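Home | Stories | Makers | Recipes | Swap Board | Contact

Filed under: Makers & Menders, Talk of the Town

Email this story | Print

Tracey Bloxham Will Fix Your Blanket, But First She Wants to Hear About It

I'd been in Tracey Bloxham's kitchen maybe two minutes before she had my cardigan off me. "Who did this elbow?" she asked, holding the sleeve up to the window. I did, I told her. "Well," she said, very kindly, and put the kettle on.

Tracey mends blankets. She'll do a coat if she likes you, and she once did a tent, but blankets are what people bring her, up the back stairs over the old Meder shoe store, usually in a trash bag and usually with an apology. She started in April, six years ago, after she left the front desk at Wesitz Dental. Since then she's finished 608 of them (she writes every one down in a green ledger, with the owner's name and what was wrong).

"People think it'll be moths," she told me. "It's dogs. Dogs and car doors. I had a man shut his in the car door and drive all the way to Nenar with the corner dragging on the road."

Could she save it? "I made it shorter," she said.

I wanted to know how a person gets into this, and the answer took us through most of a coffee cake. Her grandmother darned socks in front of the TV and wouldn't let anybody talk during the weather. Tracey learned by watching, got bored with it at twelve, and didn't pick up a needle again until her own son, Vlad, came home from camp with a sleeping bag split from top to bottom. "It took me a whole weekend and it was ugly," she said. "He used it till college. I was so proud of that ugly thing!"

These days she's pickier. Wool she loves, cotton she puts up with, and fleece she has opinions about. "Everybody says fleece doesn't fray, so why bother. Sure, it doesn't fray. It stretches, though, and then you've got a wavy edge that looks like lasagna." Her trick is a longer stitch than you'd think, and hands off the fabric while the machine's feeding it -- she says most wavy edges come from people pulling. She also won't iron it, ever, and she told me a story about a melted snowman throw that I've promised not to attach a name to.
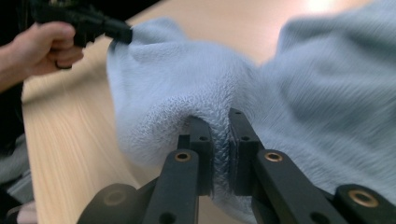 What it costs

Less than I would have guessed. A simple edge is 4 dollars, and it goes up from there depending on how much she has to take apart first. She's been told to raise her prices by pretty much everyone, including Gareth Greenwood, who runs the hardware store across the street and takes drop-offs for her when she's out.

"She undercharges and then she throws in a pillowcase," Gareth said when I stopped by on my way home. "I had a lady in here offer her 400 dollars for a quilt job. Tracey took sixty and a jar of pickles."

I'd asked Tracey about the pickles already, as it happens. "They were good pickles," she said.

The ones she can't fix

There are a few. She keeps a shelf in the hallway for blankets nobody came back for, and she's slowly turning those into smaller ones for the animal shelter. The truly worn-out ones she hands back with a square cut from the best part, hemmed, about the size of a washcloth. Some people cry at that, she said, and some look at her like she's lost her mind.

I asked what she sleeps under herself, expecting some heirloom. "An electric one, from the mall," she said. "It's got a hole in it."

Tracey takes drop-offs most mornings until noon, or leave yours with Gareth at the counter. Put your phone number in the bag, please -- she's begging you.

Print this page | E-mail to a friend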